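Ticket: bag tidy task – grasp on straps keeps failing
Project: Flusemell
Opened by: Irén Tóth
Status: open, waiting on retrain
Priority: was low, now medium

Monday, 9.20
Policy trained on the June set. 2,000 episodes, all soft goods, all on cloth. Task is plain enough: pick one item off the heap, put it in the bin, go back for the next. Boxes fine. Stiff card fine. Anything with straps or mesh – fails, or picks up two things at once.

10.05
Ran 21 picks on the bench arm. 13 good. Of the rest most were pouches and bags, the others were thin plastic film. Logs are in the Wideo folder, sorted by item.

10.40
Checked the usual. Finger pads clean. Force limit same as last week. Camera calibration redone, no change. Swapped the left pad anyway, no change. Not a hardware fault as far as I can tell.

11.30
Went back through the hand-held demos. People do it without thinking. They go for the mesh side of a pouch, squeeze, and the webbing stays out of the way.
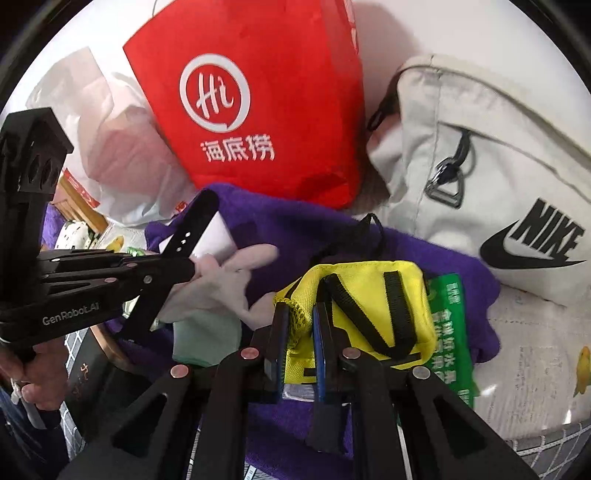

The policy goes for the middle of the biggest flat patch of colour instead. On a pouch thats where the straps cross, so the fingers close on webbing and the body swings. Twice it dropped it short of the bin.

13.15
Virág asked whether we could just keep straps out of the heap for the demo. We could. But then it isn't tidying, it's sorting boxes, and we did that last year. A kitchen table after shopping is all bags, handles and crinkly film. If it can't cope with that I wouldn't want it in my flat.

14.50
Tried Warum's fix (second look from the wrist camera before closing). Helps a bit with the film. Straps no better. Adds about 9 seconds a pick, too slow, a person has cleared the lot by then.

15.30
To do
– relabel grasp points on pouches and soft bags, mesh or edge not centre
– more demos with purple cloth AND a plain table, suspect it has learnt the cloth
– check if both-hands demos are being read as one hand, timestamps look odd on a few
– ask Virág re bin height

16.10
Timestamps confirmed off on the left hand. Might be half the problem. Fixing the import script frist, then retrain overnight. Leaving this open.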